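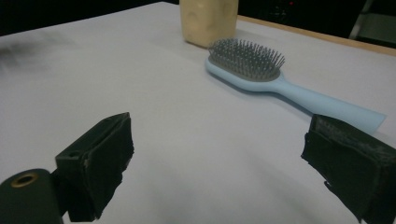 From: the guy with the bad left knee
To: Sarham Throws and Grips list
Date: 18th February
Subject: Re: Kicks falling apart after round two

Hi all,

Been lurking since the summer camp in July and I finally have something to say, so bear with me, it got long. Quoting the message I'm replying to so you don't have to go digging:

> I've been doing kickboxing for 3 years and I train at the Lu gym
> on the north side. My roundhouse is fine on the bag. In sparring
> it's fine for the first round, maybe a bit of the second, and then
> it goes to mush. My foot doesn't turn, my hip stays home, and I end
> up slapping people on the thigh with my laces. Coach says do more
> cardio. I already run 6 miles twice a week and I'm not gassed, my
> breathing is OK. It's the legs that quit. Anybody been through this
> and fixed it? I have a smoker coming up and would love to not
> embarrass myself.
>
> Also is the Flurness camp worth the drive?

OK, first off, I have been through this exact thing, and I got the same advice, and I ran a whole lot of miles that did very little for my kicks. Running is great! I still do it. But if your breathing is fine and the standing leg is what's giving out, I'd look at the standing leg.

When you throw a roundhouse you're up on the ball of one foot, turning, with your whole body weight over it. On the bag you get to reset every time. You kick, you put the foot down, you shuffle, you breathe, you kick again. In sparring you're bouncing and checking and backing up the whole time, so the calf is already cooked when you ask it to pivot. It says no. Then the hip can't come over, and there's your laces on somebody's thigh. (I've been on both ends of that one. It stings more for the kicker, if you ask me.)

What I did was pretty boring. Single leg calf raises off a stair, slow, barefoot, before every class. I started with one sad set and worked up. Then pivots with no kick at all: hands up, step out, turn the foot, turn the hip, come back. I did those in the kitchen while the coffee was going. Then I did kicks in the air very slowly, holding the knee up high before letting the foot go. If you wobble, good, that's the part you're working on.

The other thing was how I used the bag. I quit doing hard singles. I'd skip rope for a full round, go straight to the bag with no rest, and throw only at half power, but with a full turn of the foot each time. As soon as the foot stopped turning, I switched sides. I kept a little notebook and one night I wrote down 56 good ones on my left before it went sloppy, and I was so happy I told my wife like I'd won something. She was watching TV.

Somebody on here (can't find the post, sorry) said to film your third round instead of your first. Please do that. I was sure I was turning my foot. I was not turning my foot. I was sort of leaning.

Check your shoes and your mats too, if you do any work in shoes. I had a pair of Prorkus trainers with a super grippy sole and they fought me on every pivot. My knee was grumpy for weeks. Barefoot on the mats it went away. I'm no doctor, and if yours actually hurts, go see one and don't listen to a guy on a mailing list.

About the smoker: if it's close, don't pile all this on at once. Sore calves on fight night would be worse than what you've got now. I'd do the pivots and the slow kicks, leave the calf raises light, and lean on your hands and your teep in the later rounds. A teep doesn't need much turn and it buys you time to stand still for a second. Plenty of people win those things on jabs and teeps.

And Flurness, yes, I think so. I paid 535 all in last year, with the bunk and the food, which seemed steep until I saw how much mat time we got. The clinch sessions were the best part for me. Bring your own pillow and a second pair of shin guards, because nothing dries in that building. The drive is long and the last stretch has no gas stations, so fill up before you turn off the highway. I'm planning to go again this July if the knee behaves, and I've got a spare seat if anybody from Sarham wants to split the gas.

Let us know how it goes either way. And does anyone have a calf stretch they like for after class? Mine is just me leaning on the car.

Cheers,
the guy with the bad left knee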